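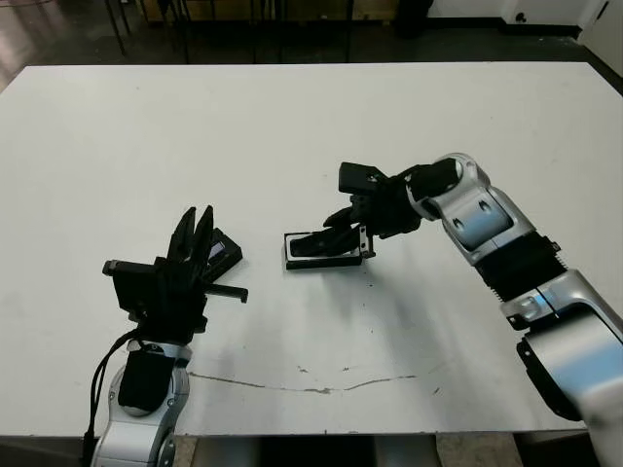

*A white tabletop with lightly scuffed gray marks.*

## Getting marks off white tables and desks

Several members wrote in after the March issue to ask about cleaning white furniture, mostly desks and kitchen tables that have gone gray in patches. Chaltu Gashaw, who refinished office furniture for Prumell before she retired, sent us a full page of notes. We have shortened them.

Start with the least you can get away with. Wipe the whole top with warm water and a small drop of dish soap on a soft cloth, then wipe again with plain water and dry it. A lot of gray smudging is hand grease with dust stuck in it, and this will take it off. If you only clean the smudge, you will end up with a bright patch and have to do the rest anyway.

For rubber marks from chair arms, laptop feet and shoe soles, try an ordinary white pencil eraser. Rub in one direction and brush away the crumbs. Pen ink usually needs rubbing alcohol on a cotton ball. Dab it, wait a minute, and wipe. Try it first on the underside or near a back corner, and keep it off painted wood altogether.

Metal leaves a thin gray line that looks like a scratch. Run a fingernail across it. If the nail doesn't catch, the line is probably on the surface and a paste of baking soda and water may lift it. Use very little pressure. Chaltu doesn't like melamine sponges on glossy tops and says she has seen plenty of desks with one dull circle in the middle where somebody scrubbed out a coffee ring.

If the nail catches, cleaning won't help. On solid painted wood you can fill and repaint. On most other tops you live with it, or cover it with a desk mat.

Two questions we couldn't fit in last time:

- **Arnel Rivera** asked about car wax on a desk. It does make the top easier to wipe, but papers slide around on it and it needs redoing. Chaltu wouldn't bother.
- **Erasto Mollel** asked about bleach for yellowing near a window. Yellowing from sunlight is in the finish itself and bleach will not bring the white back.

The repair bench at the Tremow Street hall has cloths, erasers and fill sticks to borrow. Ask Fasil Feyisa for the key to the cabinet. Small tables can be brought in if they fit through the side door. Please take the legs off first if they unscrew, and put the screws in a labeled bag.

Next issue: sticking drawers.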